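Girnstead kitchen reset plan promises a lot, shows little

A plan to put shared kitchens in Girnstead on a nightly "full reset" has won backing from the housing group Ovano, but tenants who would have to live with it say they have yet to see evidence that it saves anyone time.

Under the scheme, due to start in February, every dish, pot and bottle would go back to a set spot by 8 p.m. Ovano says the routine will cover 719 tenants and cut complaints about clutter. It did not say by how much, or how it plans to check.

Parveen Janjua, who runs the program for Ovano, said the test of any system was a bad table: cookware on its side, food still in the pot, a squeeze bottle lying on a plate, a couple of things down on the carpet.
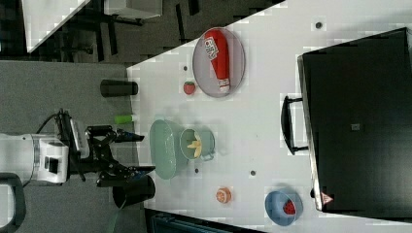

Janjua puts the time needed to clear such a mess at 4 minutes. She would not say who had been timed, or whether that included washing up.

"Putting a pot away is quick if you know where it goes and somebody has emptied it," said Renata Szulc, a tenant on Alcaraz Street. "Those are two big ifs."

The group has set aside almost $1,000 for shelf labels and bins. Szulc said she would rather have a second sink.

Ovano said it would publish results after the first month. A similar promise was made about last year's recycling trial, and those figures have not appeared.

Last updated: 4:15 p.m.

Related
Recycling trial ends without a report
Polis Hall kitchen to close for repairs
Alcaraz Street tenants ask for longer laundry hours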